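Cours 4 – La cuisson à l'eau : notes pour les étudiants

Enseignante : Eldana Tekleab

La semaine dernière nous avons parlé du feu direct. Aujourd'hui nous passons à l'eau, qui est un milieu de cuisson plus doux, et plus régulier aussi. Relisez avant la séance le chapitre du polycopié sur la chaleur latente, il sera utile pour la fin. 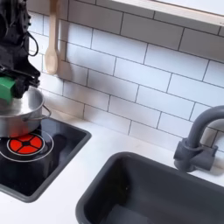 4.1 DÉPART À FROID, DÉPART À CHAUD

Les légumes secs et les pommes de terre entières commencent dans l'eau froide. La chaleur entre alors lentement, et l'extérieur ne se défait pas avant que le centre soit cuit. Les légumes verts demandent le contraire : une eau déjà bouillante, en grande quantité, et un temps court. Si l'eau est trop peu, sa température tombe au moment où on ajoute les haricots et la couleur devient grise.

Pour le TP, chaque groupe prend 200 g de haricots verts et 2 litres d'eau, avec 40 g de gros sel pour toute la série de deux essais. Notez le temps de reprise de l'ébullition.

4.2 Frémir ou bouillir

On confond souvent les deux mots. Une eau qui frémit montre de petites bulles près du bord – elle est au-dessous de 100 degrés. Une eau qui bout est agitée partout. Pour le pot-au-feu on veut le frémissement, sinon le bouillon se trouble et la viande devient sèche.

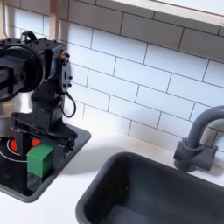

Fig. 2 – Plaque de cuisson noire dans un plan blanc.

4.3 Le couvercle

Avec le couvercle, on perd moins de vapeur et donc moins d'énergie. Le groupe du mois de mai a fait bouillir la même quantité d'eau avec et sans couvercle ; reprenez leur tableau et calculez la différence en pour cent. Attention, il manque la température de départ pour le dernier essai, ne l'utilisez pas.

Il faut aussi penser à la vapeur dans la pièce, qui se dépose sur les meubles et sur les murs froids.

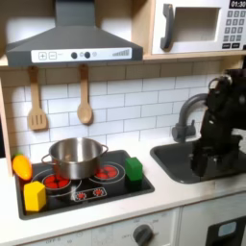
Une bonne ventilation se met en marche avant la cuisson et reste encore quelques minutes après. Nous verrons les débits d'air au cours 6, avec l'exercice sur la cantine Assefa.

À rendre : une page sur la cuisson des lentilles, avec vos mesures toutes les cinq minutes pendant 30 minutes. Les unités sont obligatoires dans les tableaux.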